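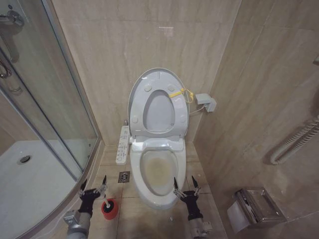
Both arms in the bathroom at Bemness, seat up and the brush still on the floor.

I'd been promising Sumeya Feyisa I would come and see Ado for months, and in February I finally got on the train. Ado is the two-armed robot she and Canan Saraç are building at Bemness, the shared workshop behind the old Ersoy bakery, and I had such a good afternoon that I missed the train I meant to catch home!

You go in past the lathes and the bike stands (mind the step) and the robot people have the far bench. When I got there Canan had the spare gripper in pieces on a tea towel. The fingers are two thin black points, and she let me work a pair by hand, which is a lovely feeling, a bit like sugar tongs. This is the third set. The first bent and the second squeaked so badly that the woodworkers complained.

They've logged 2,154 practice grabs so far, all written up in a school exercise book by Sinan Aksoy, with rude remarks in the margin. I read some 20 pages of it and could happily have read the lot.

Then upstairs to the bathroom, where Ado is learning to clean.

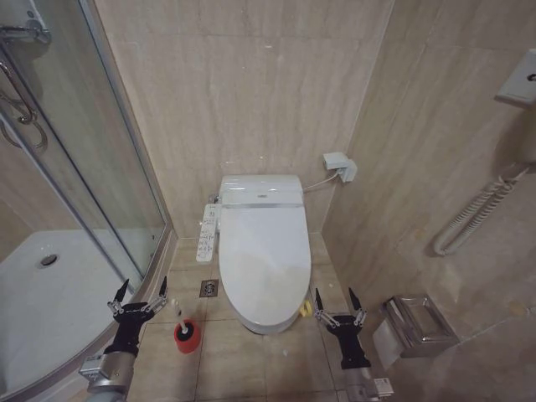
I have spent years fitting kitchens, and what I wanted to know was how the thing copes with a tight room. Canan said a big empty workshop teaches you very little, and I can well believe it. Between the curved glass of the shower and the toilet roll on the right-hand wall there isn't much spare room for two elbows, and the red brush holder stands right down on the floor, so the left arm has a long way to reach. Add marble-patterned tiles, a glossy lid and clear glass panels, and I'd be confused too. Sumeya reckons the glass is the hardest part, and she'd like to try different lighting next.

We had tea at the bench afterwards and argued about wrists. I think theirs could be shorter; Sinan thinks I should build my own and find out. He may be sorry he said that, as I've already cleared a shelf in the garage. Canan is sending me her drawings for the finger joints, and I'm going back once the next pair is cut.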